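The Hat on Pudcombe Hill

My aunt Britt-Marie Tveit left me a shop. People say that like it's a nice thing to happen, and I guess it was, but it was a shop full of hats in a town where I had never once seen anybody wearing one.

The town is Pudcombe. You get there by taking the coast road until the radio quits and then going a little farther. I'd spent every August there until I was fifteen, sleeping on a cot in the stockroom with hatboxes stacked up to the ceiling, and I remembered it as huge and kind of magical. It was the size of a two-car garage. The bell over the door still worked. The toilet didn't.

I had a plan. I would go up for a week, sell whatever I could, sign the papers, and drive home to my apartment and my job at Suvico, where I answered emails from people who were mad about their water softeners. A dealer had already offered me 700 dollars for the whole stock, sight unseen, and I'd pretty much said yes.

Then on my first morning a woman came in, shook the rain off her coat, and said, "I'm here for my hat."

"Which one's yours?" I asked.

"She didn't tell you?"

She hadn't told me. We talked on the phone at Christmas and on my birthday, my aunt and I, and mostly we talked about her knees.

The woman's name was Lovisa Halvorsen. She was maybe eighty, very straight in the back, and she had brought her own chair cushion, so I understood that she meant to stay. She put it on the stool by the counter and sat down and looked at me.

"It's tan," she said. "Soft. It has a brim but not much of one. She was fixing the lining."

Well, do you know how many soft tan hats there are in a shop like that? I started on the left wall. I pulled down box after box and held up hat after hat, and Lovisa said no, no, heavens no, no. Around noon I made us some soup. She told me it needed salt and then ate all of it.

"When did you drop it off?" I asked her.

"Oh," she said, "the year the ferry stopped."

I looked that up later. The ferry stopped when I was nine.

She came back the next day, and the day after that. I'd hear the bell and there would be the cushion. I got so I made the soup with extra salt before she could say anything. In between hats she told me things, like how my aunt used to cheat at cards, and how she once drove all night to a wedding she wasn't invited to and danced with the groom's father until they had to turn the lights on. I had never heard any of this! I'd known a lady with bad knees who mailed me socks.

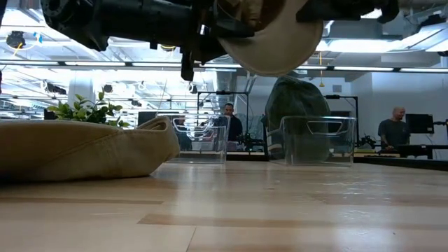 Photo: Ratanaporn / Grellex

On the fourth day the dealer called to ask when he could bring his van. I told him I was still doing inventory. It was sort of true -- I had a notebook, and I'd written "hats" at the top of the first page.

"I can go up to 800," he said.

"Let me call you back," I said, and I went and pulled down another box.

That night I couldn't sleep. The cot was the same cot, and I am not the same size. I lay there listening to the gutter drip and thinking about where a person would put a hat if she'd been fixing it for that long. Not on the wall with the ones for sale. Not in the window. And I thought about how my aunt kept her mending when I was little, in the bottom drawer of the big sewing cabinet, the one I wasn't allowed to open because of the needles.

I got up in my socks and opened it.

There were needles, all right. I found one with my thumb. There was a tin of buttons and half a pair of gloves and a deck of cards with (I checked) five aces in it. And under that, wrapped in tissue paper, was a soft tan hat with not much of a brim. The lining was pinned in and stitched most of the way around. The needle was still hanging there on its thread, parked in the fabric like she'd gone to answer the phone.

Tucked into the band was a slip of paper in her handwriting. It said, "L. -- do not finish, or she will quit coming by."

I sat on the floor with that for a good long while.

In the morning I had the soup going early. The bell rang, and the cushion went down on the stool, and Lovisa folded her hands on top of her purse.

"Any luck?" she said.

I'd thought about it half the night, what I was going to say. The hat was under the counter. I could have reached it without bending over. I was going to give it to her, I really was, because it was hers and she was eighty and the right thing to do with somebody's hat is hand it over.

But she was looking at the right wall, where I hadn't started yet, all those boxes up to the ceiling. And she had on lipstick. I hadn't noticed before, but she'd had on lipstick every day.

"I think I found it," I said. "The lining isn't done, though."

"No," said Lovisa. She didn't look at me. "She was very slow."

"I'm worse. I don't even know how to sew."

"I can see that," she said, looking at my thumb, which had a bandage on it. "You'd need somebody to show you."

"It could take a while."

"I'd think it could take years," she said, and got up and moved her cushion from the stool to the chair by the sewing cabinet, and pulled open the bottom drawer without asking where anything was.

I called the dealer that afternoon and told him no. He said some things about the hat market that I'm sure were correct. I called Suvico too, and they asked me to put it in an email, so I did, and I expect somebody answered it.

We've done four stitches so far. Lovisa made me take out three of them. Yesterday a man came in to get out of the rain and ended up buying a green felt thing with a feather, and he wore it out the door, straight down the hill toward the water, holding it on with one hand. We both got up and went to the window to watch him go.

"Wrong size," said Lovisa, and she went back to her chair and asked me whether I knew how to play cards.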